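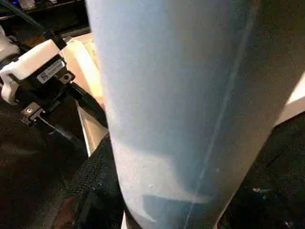
Prothero Countertop Water Flosser: Review

Posted 7 July 2026

I bought the Prothero in January after my hygienist measured a couple of pockets she didn't like and told me string floss alone wasn't reaching them. I have a bridge on the lower left and a crown behind it, so that side has always been work. I have used the flosser once a day since then, usually at night before brushing.

Setup

You fill the tank, push it down onto the base until it clicks, and plug in. The manual says to run a full tank through before first use. The cord is short. My outlet is on the far side of the mirror and I had to move the whole thing next to the faucet, where it gets in the way of the soap.

The tank holds 16 ounces. At the middle setting that lasts me one full pass, upper and lower, with a little left over. At the highest setting it runs out before I finish the lower molars, and I have to refill.

Pressure

The dial goes up to 112 psi according to the box. I started at the lowest setting and my gums still bled for the first several days, then stopped. I now keep it a bit under halfway. The top setting is uncomfortable on the tongue side of the lower front teeth, and I don't see a reason to use it.

The low end could be lower. My old Palter cordless had a gentle mode that was better for sore spots. It also had a tank so small that I filled it three times a night, so I don't miss it much.

Tips

Four come in the box: two standard, one with a small tuft of bristles, and one with a soft rubber end for gum pockets. The tufted one is what I use around the bridge, and it clears food out from underneath better than floss threaders did. The tips snap in firmly. Replacements are sold only in packs of two, and the seller I used, Zollport, was out of the rubber ones for most of the spring.

Noise

Loud. It sounds like a small air compressor, and the base buzzes against tile. A folded washcloth underneath cuts that down. If someone is asleep in the next room, shut the door.

Cleaning

The tank lid comes off and the opening is wide enough for a hand. The hose is harder. I run diluted white vinegar through it every few weeks, followed by plain water. Skip this and the water starts to taste stale.

Compared with the Clisham

My sister has the Clisham, which costs about 300 dollars with the matching toothbrush. I used hers for a week while visiting. It is quieter and the handle has a proper pause button, where the Prothero has a stiff slide switch that is hard to move with wet fingers. I couldn't feel any difference in how clean my teeth were.

Results

At my last checkup the two pockets had come down by a millimeter each. I had also started flossing more regularly, so I can't give the machine all the credit. My hygienist said to keep doing both.

Rating: 4 out of 5. One point off for the switch and the noise.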